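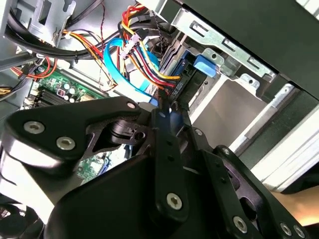
The offer from Catier was for a three-month trial at a flat rate, and the shop in Dreststead took it because the backlog had reached 1141 machines. They were office towers, most of them, from a county contract. Each one had to give up its hard drive before the rest could be sold or scrapped.

I was asked to write the review. I had worked the bench for nine years and I was the only one who had read the manual.

The arm arrived in July in two crates. The manual called it a Drive Recovery Station. We called it the station. It had two black fingers and a small camera, and it came with a form that Catier wanted filled in every evening. The form had boxes for power, reach, grip and remarks. I left the remarks until last and usually ate something first.

Reach was good. The fingers could get in past the cables, where my own hand comes out scratched. Grip was good on metal. Wires were harder. A blue data cable lies across a drive in a different way in every case, and the station would stop above one and wait while I stood there with my coffee – four seconds, nine seconds, once so long that I sat down.

I wrote: Pauses at cables. I wrote it so many evenings that the pen had worn a groove in the box.

The other half of the trial was caddies. Catier charged extra for those. The drives sat on blue plastic rails, and the rails had to be handled without bending. My father repaired typewriters in a back room in Ustcombe until 1985, and he held small parts the same way, from both sides, with a little too much care. I did not put that on the form.
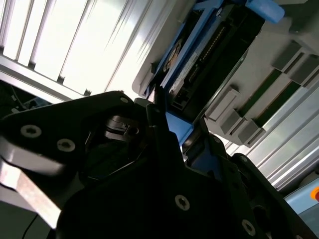 Second Month

Catier sent a new set of instructions and asked us to run 500 drives without changing anything. I ran them. The pauses got shorter. I noticed I was getting to my chair less often, and then that I had stopped bringing it over.

The owner, Dambrauskienė, came down from the office at four in the afternoon to see what she was paying for. She watched the fingers go into a tower. The station stopped over the cable.

"What's it doing?" she said.

"Deciding."

"What did you do, when you did these?"

I thought about it. I had done thousands. "I moved the cable," I said.

"But before that."

"I guess I looked at it."

She stayed for two more towers and went back upstairs. That evening I filled in power, reach and grip. Under remarks I crossed out what I had started to write and put: Looks before it moves.

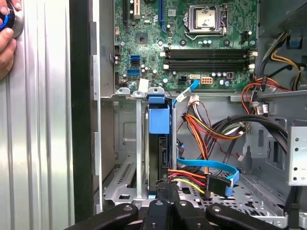
REMARKS

The last form had a bigger box than the others. Catier wanted to know if we would recommend the station to a shop of our size. I wrote that the setup took too long and the caddy work should be part of the base price. I wrote that a person still had to be close by, and that the person should be someone who had done the job.

There was room left over. I read back through the old forms, all those evenings of pauses, and counted the backlog on the shelves twice. Then I wrote yes, signed it, and went to turn off the lights over the bench.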